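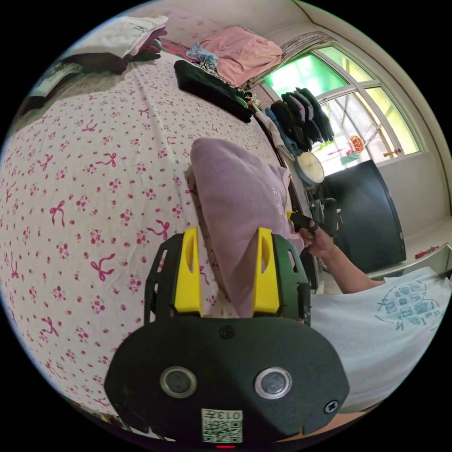

By Orestis Zacharopoulos
Kneath Local News | June | Reading time: 4 min

Hostel in Tollthorpe will stay open through the summer, town says

The seasonal workers' hostel on Mill Road in Tollthorpe will not close at the end of this month, as it was planned before. The town council voted on Tuesday evening to extend the lease until the end of September. The decision gives more time to the 73 people who are living in the building now, most of them employed at the fruit farms and the packing hall between Tollthorpe and Narkham.

The hostel is run by Lodum, a housing company which took over the building from the town four years ago. In April, Lodum informed the residents by letter that the contract was ending and that all rooms must be empty by the last day of June. The letter was written only in English, and several residents told this newspaper that they understood it only after a colleague translated it for them at work.

"I read it three times and I thought it is about the heating," said Yeison Ticona, who has lived on the second floor since last autumn and works the early shift at the packing hall. "Then my supervisor explained to me that we have to go. I asked him, go where? He did not know also."

To find another place in the area is difficult. The only other hostel is in Narkham, and it has a waiting list. Private rooms in Kneath are offered mostly for a full year, and the owners usually ask for two months of rent in advance. For a worker who is staying until the apples are picked, such a contract makes no sense.

The question of the hostel was on the council's agenda two times in the spring, and both times it was moved to a later meeting. On Tuesday the room was full before seven o'clock, and some people had to listen from the corridor. The discussion lasted until after ten. In the end the extension was approved with a clear majority, and only two members voted against.

Those two members said that they have nothing against the workers, but they are worried about the condition of the building. A report from the fire department in March asked for new doors on the stairs and for a second exit from the top floor. The doors were installed in May. The second exit is still missing, and for this reason the top floor will remain closed, and 10 residents who sleep there must move to rooms on the lower floors before the weekend.

Under the new agreement the rent will be 286 dollars per month for a bed in a shared room, the same as before. Bed sheets, pillows and towels are included, and Lodum has promised to bring back the laundry service which was stopped in the winter. The company also agreed to put all important notices on the wall in three languages. Which languages will be chosen was not decided at the meeting.

The manager of the packing hall welcomed the vote. The hall employs 219 people in the high season, and a part of them comes to work on foot from Mill Road. Without the hostel, the manager told the council, the company would need to hire a bus from Narkham every morning at half past four, or to start the first shift later. The farms have the same problem, because the picking begins when it is still cool.

Not all neighbors are satisfied. A woman who lives across the street complained about bicycles left on the sidewalk and about noise on Saturday nights. She asked for a proper bicycle stand and for a telephone number that somebody answers also after office hours. The council put both requests in the minutes — the stand will be paid by the town, and the telephone number by Lodum.

What will happen after September is open. The town owns the building and it received one offer to buy it, but the name of the buyer was not made public. Another idea is to make small apartments on the two lower floors and to keep the rest for seasonal workers. A plan with costs should be presented to the council in August, and residents of Tollthorpe can send their comments in writing until then.

Mr. Ticona said he will stay until the end of the season and then he will visit his family. He would like to come back next spring, if there is a bed. "The work is good and the people know me here," he said. "I only want to know it earlier next time, not in the last weeks."

The office of the hostel is open on working days from 4 p.m. to 7 p.m. Residents of the top floor are asked to go there with their contract to receive a new room number.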